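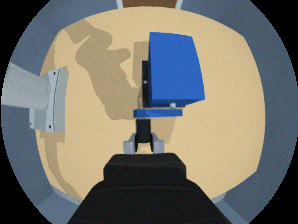

Figure 8. Wrist view in the simulator, Malley gripper at the bottom, box on the table.

8. Setting up the simulated wrist view

This section covers the wrist camera in the Flarnby simulator. Finish it before you bolt a real camera to the Mfaume arm. The settings you save at the end are the same ones the real arm reads in section 9, so mistakes made at this stage will follow you to the bench.

You need:
A computer with Flarnby installed (section 3)
The arm model and the Malley gripper model in the same project folder
A ruler or calipers
The measurements you wrote down in section 5

8.1 Load the table and the arm

1. Start Flarnby and open the project folder. Do not open the arm file by itself, or the table will be missing.
2. Load the file named bench. The table comes in with a plain tan top.
3. Load the arm, then the gripper. Wait for the first to finish before you start the second.
4. Press Home. The arm moves to its start position and the joint numbers stop changing.
5. Check that the gripper is attached to the last joint. If it is floating beside the arm, delete it and load it again with the last joint selected.

Note: The Ostlow workshop computer already has the bench file. Copy it to your own folder before you change anything. Changes made in the shared copy show up for everyone.

8.2 Place the camera

1. In the parts list, select the gripper body and choose Add camera.
2. Set the lens type to Fisheye.
3. Set the distance from the mounting face to the lens to 71 mm. If you made your own bracket, use the distance you measured in section 5.
4. Point the camera along the fingers. The up direction of the picture should be the direction the fingers reach.
5. Open the camera window and drag it to a second screen if you have one.

The picture is round, with black corners. Straight lines near the rim come out bent, and the sides of the table bow outward in the same way. Leave this alone. The correction is done in section 10, and turning on a second correction in the camera menu will make the results worse.

The gripper body should fill the bottom center of the view, with the finger section and the two gray brackets above it. Compare your window with Figure 8. If the brackets lean to one side, the camera is rotated. Enter a small value in the Roll box and press Apply until the two sides match.

Caution: Do not fix a tilted view by turning the wrist joint. The view will look right, but the saved home position will be wrong and the real arm will turn to match it.

8.3 Add the box and the bar

1. Choose Add object, then Box. Use the default blue.
2. Set the height to 208 mm and leave the other two sizes as they are.
3. Drag the box to the upper half of the table as seen in the camera window, a little to the right of center.
4. Add the object named bar. It uses nearly the same blue as the box. In the camera window it should sit directly beneath the box and stick out farther to the left.
5. Add the object named peg. Place it so that it shows between the bar and the underside of the box, toward the right end of the bar. It is light gray and small in this view, so zoom in if you lose it.
6. Save the layout under a new name.

Note: If you have trouble telling the bar from the box on your screen, change the color of the bar while you work and change it back before you save. The detector settings in section 11 expect blue for both.

8.4 Set the light

1. Turn on one light and turn the rest off.
2. Set its strength to 100.
3. Turn on shadows and wait for the view to redraw.
4. Move the light until the arm throws a clear shadow on the table to the left of the bar.
5. Check that the broad face of the box is still lighter than the narrow face along its bottom. If both look the same, the light is too low.

Shadows slow down older computers. You can turn them off for the motion tests in 8.5, but turn them back on before you record any pictures. A detector set up without shadows will pick out the arm's own shadow once it runs on a lit bench.

8.5 Check the view with the arm moving

1. Set the speed to the lowest value.
2. Jog the wrist forward and back. The table should move in the camera window and the gripper body should stay still.
3. Jog the base left and right. Watch the gray fixture at the left side of the table. It should slide across the view smoothly.
4. Open and close the fingers. No part of the gripper should pass through the bar.
5. Press Home and compare the view with the one you started from.

If the gripper body moves in the window, the camera is attached to the arm and not to the gripper. Delete the camera and repeat 8.2 from step 1.

If the window goes completely black, the lens is inside the gripper model. Increase the distance in 8.2 step 3 by 1 mm at a time until the picture returns, then measure your bracket again.

If the table is off center after homing, go back to section 6 and check the joint limits.

8.6 Save

1. Choose Save camera and keep the file in the project folder.
2. Write the lens distance and the roll value on the card in the front of your build binder.
3. Close Flarnby and open it again. Load the camera file and make sure the view is unchanged.

Caution: Keep the real arm unplugged while you load camera files. Some versions of the loader send a home command when they open.

Section revised 11th March by Godfrey Kaijage. Lens distance updated for the shorter bracket.

Continue to section 9, Mounting the real camera.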